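Keeping the can cell running: notes from the Zotik bench

The small two-arm cell at our Kelley site has been back on the schedule since November, and several people have asked what the upkeep involves. Ayodele Yusuf looks after it and wrote up the routine for this issue. The work in the cell is can handling: picking cans up, standing them down, and moving them between the floor and the top of the gray cabinet. 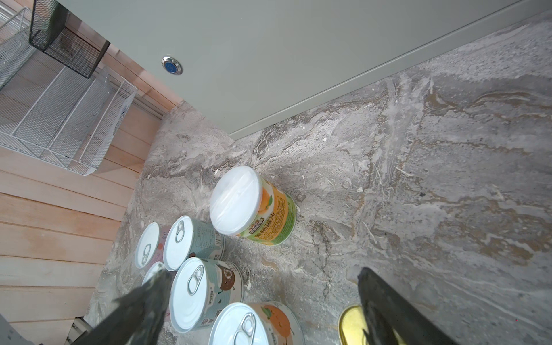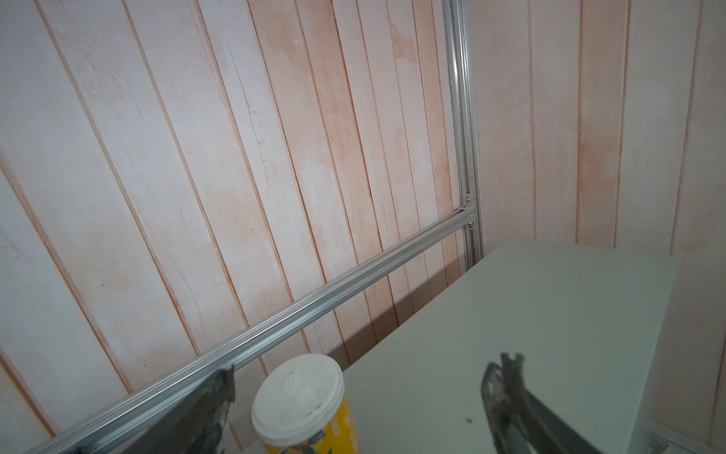
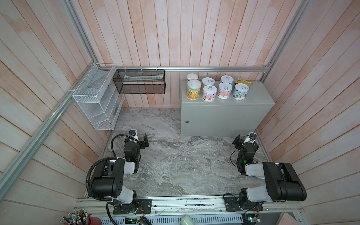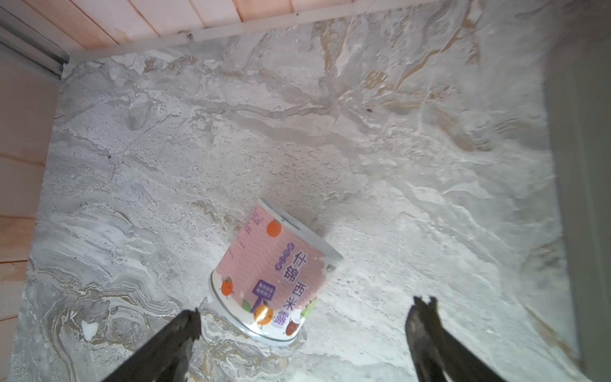

The Zotik cell at Kelley. First, second and fourth pictures: wrist cameras. Third picture: the view over both arms.

Ayodele starts at 8 in the morning with the power off. The first job is the fingers. Both arms carry the same dark fingers with notched tips, and the tips take all the wear. He runs a thumb along the notches, checks each pair for matching length, and swaps the pair if one side has lost a tooth. Fingers are always changed in pairs. We keep a box of spares from Furnival in the drawer under the monitor, and there are 17 left at the time of writing. Please tell Ayodele when you take any.

Next is the floor. The marble-pattern surface picks up chips and fibers, and a fleck under the rim of a can is enough to make it stand crooked. A soft brush is fine. Do not use compressed air, which drives the bits into the slots of the aluminum rails. The channel in the base rail gets a separate pass with a narrow vacuum nozzle, and loose screws found there go in the tray, not back in whatever hole is closest.

After that come the brackets. The corner joints in the frame work loose slowly, and the first sign is usually that one wrist view no longer lines up with yesterday's. Check both bolts on the corner bracket with the short hex key. Snug is enough. The T-nuts in this profile strip easily and we have already replaced two of them.

The cable conduit on the left arm needs a look at the shoulder and again near the wrist. Move the arm by hand through its full reach and watch that the loop doesn't catch on the mounting plate. If it does, slide the clip back a little and try again. The right arm has thinner wires running along its joints, so check those with a flashlight.

Then power up, wait for the wrist lights, and home the arms one at a time. Left first. The homing script from Curnanura will let you start both together, and you should not do that while there are cans on the cabinet.

Cans are inspected as well. Ring pulls get bent, labels lift, and a dented rim changes how the gripper closes. Anything badly dented comes out of the set. Scuffed lids can stay. When you add a new can, run it alone in the middle of the floor for a few picks before mixing it in with the others, and write the grip width on the sheet taped inside the door of the room.

The longer service is due every 2,000 cycles. That one covers the wrist camera mounts, the gripper slides and a full recalibration, and it takes the cell out of use for almost 57 minutes if nothing needs replacing. The last one ran well over because a camera screw had backed out and the mount had to be shimmed. The new screws have thread lock on them. If you need to remove one, warm it first.

Two requests. The rack and the basket at the back are for small items only, because the cable ties on the rack are holding it to the rail and will not take much weight. And if you stop a run partway through, leave a note saying where the arms were parked.

Questions about the routine go to Ayodele, who is at the bench most mornings until noon.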